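差传与关怀小组六月例会记录

地点：教会副堂小会议室
时间：晚上七时半至九时十分
主持：邹牧师
记录：岑惠
出席：邹牧师、岑惠、韦弟兄、Sverre Solberg、庞姊妹、骆姊妹、小纪
请假：尚弟兄（出差）

一、开会祷告及通过上次记录
韦弟兄带领祷告。上次记录第三项“暑期行程”中的出发时间应为早上六时，更正后通过。

二、Hurville 宣教站近况
Sverre 上月与 Hurville 的同工通了电话。当地查经班现分两处聚会，一处在镇上，一处在河对岸的农场，每两周一次。雨季期间过河的路常断，农场那一处可能暂停到九月。
同工夫妇的租约年底到期，房东有意收回自住。他们希望在学校附近找房，请大家代祷。
庞姊妹问儿童主日学教材是否仍由我们寄送。Sverre 答，去年寄的还够用一个学期，下一批改为当地印刷，运费可以省下。会上同意，由庞姊妹把文件整理好后发给对方。

三、固定奉献支持
目前每月支持 Hurville 宣教站 600 元，自去年起未作调整。韦弟兄建议从秋季开始增加，理由是当地房租上涨。骆姊妹认为应先看暑期各项开支，再定数额。讨论后决定：本季维持不变，九月例会再议，骆姊妹届时提供半年收支表。
Jeron 学生团契申请一次性补助，用于迎新聚餐和购买圣经。申请表缺负责人签名，退回补齐后由邹牧师审批，不必再上会。

四、旧衣收集与义卖
上月收集旧衣 36 袋，已分拣完的放在地下室靠里的架子上，未分拣的仍在楼梯口。楼梯口是消防通道，本周内须清走，小纪负责找人搬。
分拣标准照旧：有破洞、掉色严重的不收；冬衣单独装袋，留给十一月的关怀行动；童装按年龄分。衣架由各家自带，塑料的、铁丝的都可以，义卖结束后不退还。
义卖定在月底主日崇拜之后，摆在前院，遇雨改在副堂。定价沿用去年的办法，外套和鞋另行标价，其余统一价。所得全部归入差传专款。

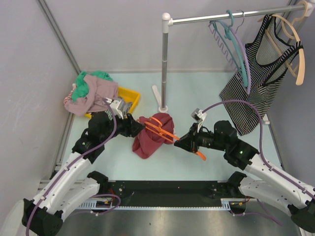 五、Gallar 社区探访
庞姊妹报告，Gallar 一带的独居长者探访已进行三个月，目前有 4 个家庭定期接待我们的弟兄姊妹。有一位长者上月住院，现已回家，女儿在照顾。
探访组人手不够，尤其缺会讲粤语的。骆姊妹会在主日报告时间作一次说明，有意参加的人到庞姊妹处登记，须先参加一次培训。培训由 Engström 家庭服务中心的社工来讲，时间待定，多半在七月上旬。
韦弟兄提醒，探访时不要单独进入长者家中，也不要代收现金。这两条写进培训讲义。

六、暑期短宣队
报名已截止，队员名单由邹牧师确定。未成年队员的家长同意书还有两份没有交。
保险由教会统一购买，个人不必另买。疫苗记录各人自行核对，有疑问找骆姊妹。
队员行前聚会共三次，缺席两次以上者不得成行。Sverre 负责第一次的内容，讲当地风俗和饮食；第二次练诗歌和儿童活动；第三次收拾物资、分配行李。
小纪问能否带吉他。航空公司对超大行李另收费，会上认为可向宣教站借用，由 Sverre 去问。

七、代祷信
上一期印了 137 份，主日当天几乎取完。下一期仍印同样数目，截稿在月底，文章每篇不超过一页。Hurville 部分由 Sverre 写，Gallar 部分由庞姊妹写。
骆姊妹提议增设电子版，方便外地读书的青年。会上赞成，涉及同工姓名和住址的内容在电子版中删去。

八、其他
地下室钥匙现有两把，一把在办公室，一把在韦弟兄处。借用者请在登记本上写明日期。
副堂投影机的遥控器找不到了，拿走的人请放回讲台抽屉。

九、下次会议
七月，晚上七时半，地点不变。尚弟兄预备灵修分享，庞姊妹预备茶点。

骆姊妹带领结束祷告，九时十分散会。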